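4. Setting up the conveyor station for an open day

Use this section when the station will be shown to visitors. It assumes the arms are already mounted and the daily check in section 2 is done. Allow 23 minutes for the full set-up.

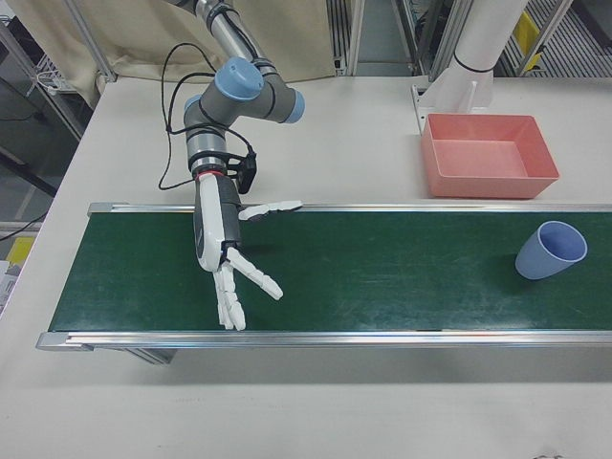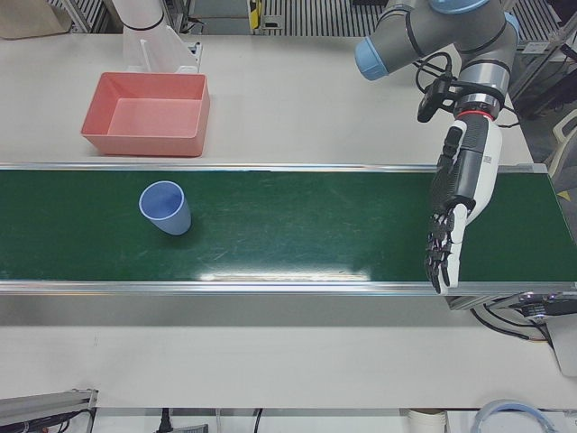

Figures 4-1 and 4-2. Hand over the belt. Cup on its side (4-1) and upright (4-2), with the tray behind the far rail in both.

4.1 Preparing the table

1. Switch the conveyor off at the drive unit and wait for the belt to stop.
2. Wipe the belt with a dry cloth. Light scuffs and scratches are normal and do not affect the demonstration.
3. Place the pink tray behind the far rail, next to the white column. Leave it empty.
4. Put one blue cup on the belt, upright and well away from the hand.
5. Clear tools and loose parts off the tabletop.

Note: The overhead lights reflect off the belt and the rails. If the wrist camera loses the cup, move the cup toward the far rail before you change any camera settings.

4.2 Checking the arm and hand

1. Look at the black cables around the wrist. They should hang with some slack and stay clear of the belt when the hand is lowered.
2. Check that the camera bracket is tight.
3. Start the Paltport software and load the visitor program. The speed limit should read 82. If it reads anything else, stop and call the station lead.
4. Move the hand to the start position, open, with the fingers pointing down over the belt.

CAUTION: Keep your own hands off the belt while the arm is powered — this applies even when the program is paused.

4.3 Running the demonstration

1. Ask visitors to stand behind the floor line, 1000 mm from the table edge.
2. Tell them what the arm is going to do: pick up the cup and put it in the tray.
3. Run one cycle with the cup upright.
4. Pause the program, lay the cup on its side, step back and resume.
5. Return the cup to the belt between groups.

Note: A cup on its side takes longer to grasp and may need a second try. Let the program finish. Do not help it by hand.

CAUTION: If a visitor crosses the line, press the stop button first and speak to them second.

4.4 After the visit

Park the arm, switch off the conveyor and enter the number of cycles in the log. The finger joints are due for service every 4000 cycles. Report worn fingertips to Szu-yu Peng at the Etholm workshop.

Section last revised 2024-02-27.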